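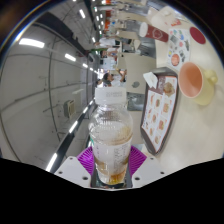

Page last changed: Oct 23, 2019

SKITPORT DINERS' GROUP QUESTIONS "CLEAR YOUR OWN TRAY" PLAN

For immediate release

The Skitport Diners' Group today asked Lorkmont, the company that runs the Skitport cafeteria hall, to put its new self-clearing plan on hold until it can show that the plan works.

Lorkmont says customers will "naturally" return trays, sort their leftovers and carry mugs to a separate rack once the new signs go up. We have read the signs. They do not say what to do with a drink bottle that still has a little in the bottom, or with a paper tray liner and a crumpled napkin, or with a sauce packet.

"A burger lunch leaves behind more kinds of trash than the plan has bins for," said Aitana Garrido, speaking for the group. "Somebody has to sort it, and I doubt it will be a person with 5 minutes left on their break."

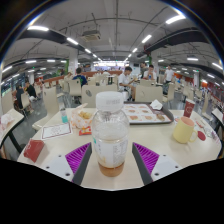
The company also points to a trial it held with its supplier, Jestex, over two days in October. It reports 153 trays returned. It does not report how many were left on the tables, so the number tells us very little. Our request for the missing half of the count has gone unanswered for two weeks.

We are not against tidy tables. Most of us would gladly carry a tray to a rack if the rack were near the seats. The plan puts four racks in the whole hall, all along one wall, and the ceramic mugs go somewhere else again.

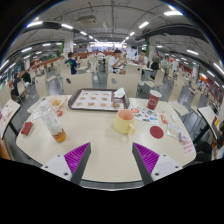 Gualtiero Ferraro takes a different view, and told the group that people who can carry a full tray to a table can carry an empty one back, racks or no racks. He would rather see the plan tried for a full month before anyone complains.

The group is willing to look at a full month's results, provided they are complete. Until then it asks Lorkmont to keep its table staff at present hours.

Contact: Ornella Fontana, Skitport Diners' Group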